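Nitau countertop steamer - my review after a winter of dumplings

I held out on buying an electric steamer for years. I had a pot, I had a rack that almost fit the pot, and I had a lid that whistled. Then Amancay Gaete brought her Nitau over for a birthday dinner, we ate until we couldn't move, and I ordered my own before she'd even gotten her coat on.

So, the basics. It's a squat base with a water tank, a dial on the front, and tiers that stack on top. Mine is the 700 watt version. There's a bigger one, but my kitchen has exactly two outlets and one of them is behind the fridge, so I went small. It came well packed, with a little booklet of recipes I have used once (the egg custard, pretty good!).

What I like

It's fast. I fill the tank from the kettle instead of the tap, which the booklet allows, and I'm steaming in a couple of minutes. With all the tiers on I can do 24 dumplings at a time, and that's with some breathing room so they don't glue themselves together. Line the tiers with cabbage leaves if you're making soft bread dough buns. I tried parchment first and it curled up and stuck to everything.
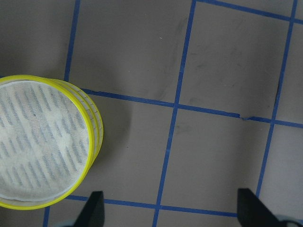

The timer is the other big plus. On the stove I was forever wandering off and boiling the pot dry, and I have one ruined saucepan to prove it. The Nitau dings, shuts itself off, and waits for me. It's not a loud ding, so if you're the type who goes out to water the yard you may want your phone timer too. Fish comes out beautifully, especially cod with ginger. Broccoli takes less time than the booklet claims, so check it early unless you like it gray.

What I don't

The tank is hard to clean. There's a ledge inside where scale builds up, and my sponge won't reach it, so I use an old toothbrush and vinegar about once a month. The cord is short. And the drip tray! It fills up faster than you'd expect and there's no way to see how full it is without lifting everything off, with steam coming straight up your sleeve. Wear a mitt. A long one.

Using it for a crowd 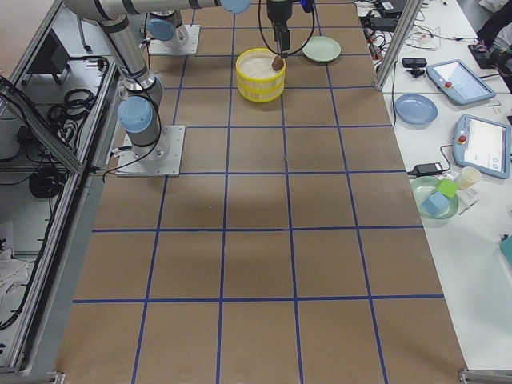
Folding dumplings with friends is where this thing earns its counter space, and in May I had a whole table of people at it, Milagros Lucero bossing us all around because her pleats are better than anyone's. The trick is keeping track of whose are whose and what's in them. My advice is to cover the table in brown paper and mark it off into boxes with blue tape, like the one here, then give each filling its own box: pork and chive, mushroom, the weird cheese ones my nephew insists on. You can write on the paper, and at the end it all gets peeled up and thrown away. Just flour it lightly first or the wrappers will grab.

The steamer kept up, mostly. We ran batch after batch and topped up the tank between rounds. The bottom tier always finishes first, so I swap the order halfway through. A bit of a nuisance, but the pot on the stove was no better about that.

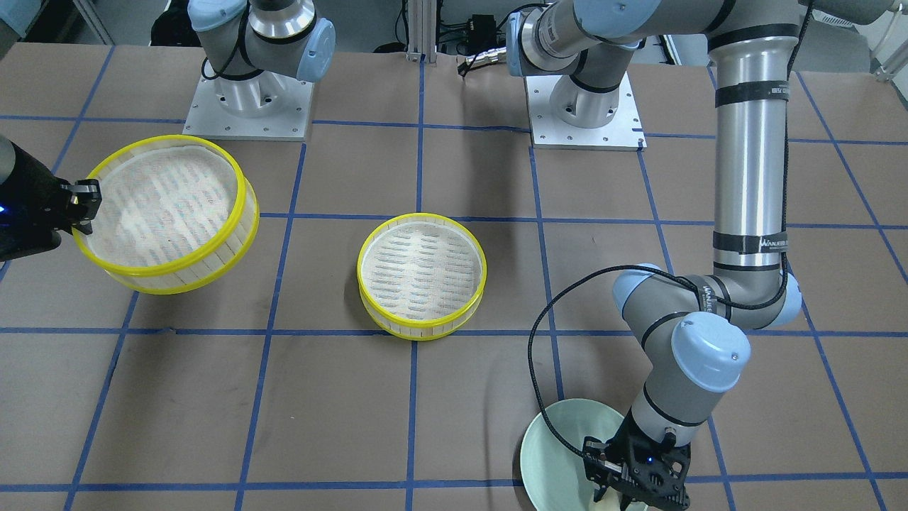 Would I buy it again?

Yes, though I'd look around for a deal. I paid full price and it was marked down the very next week, which stung. If you only steam a bag of green beans now and then, keep your pot and rack. If you make buns or dumplings more than once a month, get it.

Four stars from me. I'm holding back the fifth over the drip tray, and if they ever put a little window in it I'll come back and change my rating.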